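Teresa Magalhães spends most of her working day in rooms that do not exist. At Borneck she builds simulated homes in which a robot policy is tested before it goes near a real kitchen or hallway.

"We used to change one thing at a time," she says. "Move the cup, run it again. It was slow, and we learned very little about odd combinations."

The method her group now uses, called Hurier, draws objects at random and places them on a table in a furnished room. Each layout is run 5 times with the same spoken instruction. The first round covered 500 layouts. 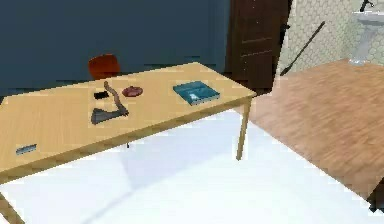 A simulated test room with an axe, a red dish and a teal book among the objects on the table.

Some of the pairings look strange. Magalhães is not bothered by that. "If the policy only copes with things that belong together, I want to know," she says.

The main result was a plain one. Failures gathered around long, curved objects lying close to something small -- the policy often reached for the wrong item. Adding 1,218 such layouts to the training set cut those mistakes by half in simulation.

Whether that carries over to hardware is still open. A trial of 100 layouts with real objects is planned at Tundia in December. "I expect the numbers to drop," she says. "I'd like to know where."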